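Madodex, part 4: grip force and the mug tree

The second arm went onto the bench in October, and most of the month since has gone into getting both grippers to agree on where the table is. The frame is aluminum extrusion, the top is covered in gray felt. Felt was cheap and it keeps light cups from skating when a finger brushes them, but it creases, and a crease lifts the base of whatever stands on it. I now set the approach height per object.

Calibration of the left arm took 15 poses. The right one needed a second pass after I found a loose bolt in the base plate.

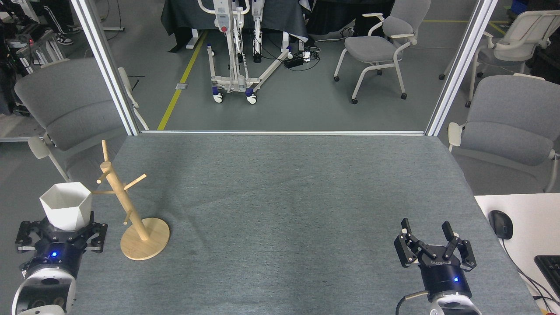 Grip force is the current problem. The controller takes a value from 0 to 1,076 and the scale is not linear. At 200 the fingers close but a cup rotates as soon as the wrist tilts. At 800 it stays put, and thin plastic starts to bow. I have settled on around 450 for anything hollow and left the rest of the range alone.

Pegs are harder than flat targets. They angle outward, so the wrist has to come in along the peg axis - a straight vertical drop misses every time. The planner in Kornard handles this if the peg angles are entered by hand. Measuring them automatically is on the list, after the cable routing on the right arm.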